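Lens coatings: what changed in the October order guide

The October order guide from Kindeteo lists anti-reflective coating as a separate line for every lens material. Until now it was bundled with the scratch-resistant hard coat, and many wearers did not know which of the two they had paid for.

The two layers do different jobs. A hard coat is applied to plastic lenses to slow down surface scratching. An anti-reflective coating is a stack of very thin layers that cuts the light bouncing off the front and back of the lens. More light reaches the eye, and reflections from lamps and screens behind the wearer are weaker. High-index lenses gain the most, as they reflect more light than standard plastic when left uncoated.

Three coatings are now offered. Cerkard is the basic version, with a hard coat underneath. Ramalho adds a water-repellent top layer that makes smudges easier to wipe off. Jitis has the same top layer and an anti-static finish that holds less dust.
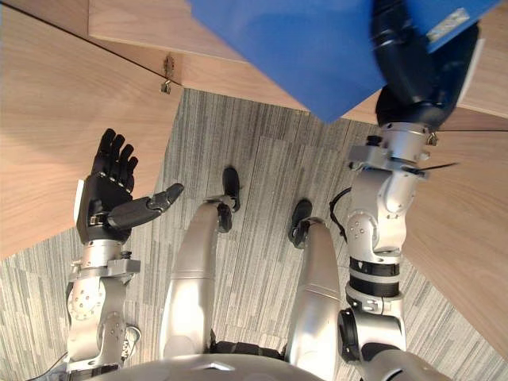
Care is the same for all three. Rinse the lenses under lukewarm water before wiping, so that grit is not dragged across the surface. Use a drop of plain dish soap without lotion, then dry with a clean microfiber cloth. Paper towels and shirt tails leave fine scratches. Window cleaner with ammonia can attack the coating, and so can acetone.

Heat is the other common cause of damage. The lens expands faster than the coating, which then develops a web of fine cracks known as crazing. Do not leave glasses on a dashboard or near an oven door. Crazed coatings cannot be polished out – the lens has to be replaced.

Coating defects are covered for 2 years from pickup under all three options. Scratches from wear are not covered. Orders placed before the new guide keep their original terms.

Order codes: Ramalho is 263 and Jitis is 977. Cerkard needs no code and is entered as the default.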